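The Keeper of the Cheese Room
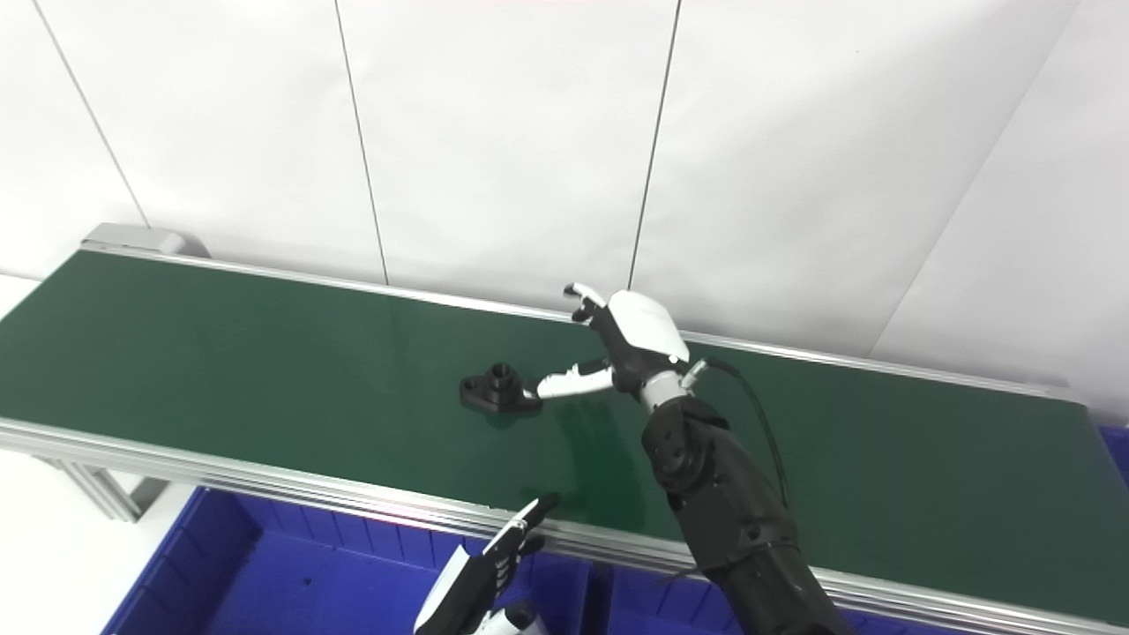 Under the founding articles of the Gurnusstead Provision House, the Keeper of the Cheese Room was required to taste every wheel before it was released for sale, to record the result in ink, and to speak to no buyer until the record had been signed. The articles had been amended 32 times. That clause had never been touched.

The present Keeper had held the post for two winters. She had come down from Kavville with a letter of recommendation and a cheese iron wrapped in a tea towel, and had been given a desk, a lamp and the ledgers of her predecessors. The earliest of these described each cheese in a single word. "Sound" was the most frequent. "Regrettable" appeared twice.

In January the House received an order from the hotel at Clukanmont for 165 wheels of the hard winter cheese, to be served at a banquet with pickled walnuts and brown bread. The Directors approved the order on the same afternoon and informed the Keeper by memorandum. She was asked to confirm her signature by the end of the week.

She began at the lowest shelf. The cheeses were good - firm at the rind, sweet in the middle, with a slight taste of hay. She wrote "Sound" and moved on. By the third evening she had reached the top shelf by the north wall, where the wheels from the Gebretsadik dairy were kept, and there she stopped.

The cheese on the iron tasted of smoke, and then of apples, and then of something she had last eaten at her grandmother's table, on a plate with a blue rim, with the rain coming in under the door. She tried the next wheel and it was the same. She sat down on the step and ate what remained on the iron, contrary to the articles, which provided that samples should be returned to the wheel.

The ledger lay open at page 673. She held the pen over it for some time. The word "Sound" would have been accurate, and the wheels would have gone to Clukanmont to be cut into cubes.

The Directors received her report the following morning. It stated that the greater part of the order could be released at once, and that the wheels from the north wall were withheld, in accordance with the Keeper's powers, pending further tasting. No date was given for its completion.

The report was noted and filed. That evening the Keeper bought a small brown loaf on her way back to work, and asked the baker for a second one.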